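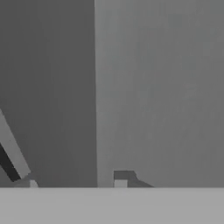
Why does my tumble dryer stop after seven minutes with the clothes still soaking?
Because the thermal cut-out is tripping, and nine times out of ten that comes down to air not getting out of the machine fast enough. Clean the filter, then the condenser, then look at the seal behind the condenser, in that order.

Ticket: Warkeler 1070 condenser dryer, stops early, restarts after a rest
Opened by: Filipa Cordeiro
Status: closed

First post

Hello all! I've had this dryer since we moved in (it came with the flat, so no manual and no receipt) and it has been a good old thing until this month. I put a load of towels in, press start, it rumbles away happily and then at seven minutes it just stops. No beep, no light, drum dead. If I leave it for 45 minutes it'll start again as though nothing happened, and then stop again, usually a bit sooner.

What I've done so far: emptied the water tank, cleaned the fluff filter, tried a different socket, tried a smaller load. I also turned it off at the wall overnight because my sister swears by that for everything. No change at all.

Reply from Reinhold Ackermann

Sounds like the cut-out to me. Did you take the condenser out? It's behind the flap at the bottom left on the 1070, two plastic levers, and it slides towards you like a drawer. Unplug the dryer first and let it cool. Rinse it under the shower until the water runs clear. Don't poke it with anything, the fins bend if you look at them wrong.

Filipa again

I did not know there was a condenser. I have lived with this machine for three years. Reinhold, the amount of grey felt that came out of that thing, I could have made a hat. Rinsed it in the bath for 20 minutes, let it drip, put it back.

Tried the towels again and got further — it ran for 20 minutes before stopping. So better, but not fixed, and I'm a bit cross because I'd already told everyone in the house it was fixed.

Reply from Matilde Calado

Same model here. Mine had fluff packed in the space behind the condenser as well, where the fan is. Unplug it, take the condenser out again and shine a torch in. Also run your finger round the rubber seal. If it's got a flat spot or a split, damp air leaks back into the cabinet and the whole thing gets too hot.

Also, where does it live? Mine was in a cupboard with the door shut and it hated that.

Filipa again

It's in the hall cupboard. With the door shut. Oh dear.

Right, so on Wednesday I dragged it out (heavier than I expected, mind your toes and your lino) and had a proper look. There was a wodge of fluff round the fan the size of a bread roll, which I got out with the long hoover nozzle. The seal has a split along the bottom edge, maybe as long as my thumb. I tried to squash it back together and it sprang open again straight away.

Does anyone know where to get a seal for these? The spares shop in town only does Adar and Daltmont and the man looked at me as if I'd asked for a part for a steam train.

Reply from Belmiro Antunes

Try Macedo, they do it by post. You want the lower seal, not the door seal, they look very alike on the website and I ordered the wrong one the first time. It pushes into a groove, no glue. Warm it in your hands a bit before you start and begin at a corner.

Please don't let anyone tell you to bypass the cut-out, by the way. I've seen that suggested on other forums. It's there to stop fires.

Filipa again, last one I hope

Seal came, and it was the right one, thank you Belmiro! Fitting it took me two goes because I started in the middle of the long side and ended up with a spare loop flapping about at the end. Started again from the corner and it went in beautifully.

Full load of towels, cupboard door propped open with a boot, ran right to the end of the cycle and beeped. I'd forgotten it had a beep. I did a second load of bedding straight after to be mean to it and that finished too.

I'll do the condenser once a month from now on, it's written on the calendar next to the bins.

Closing note from Afonso Teixeira, moderator

Marking this as solved. Parts used: one lower seal. If yours still trips with a clean condenser, a good seal and the cupboard door open, start a new ticket and put the model number in the title — the cut-out itself can wear out, and that's a job for a repair engineer.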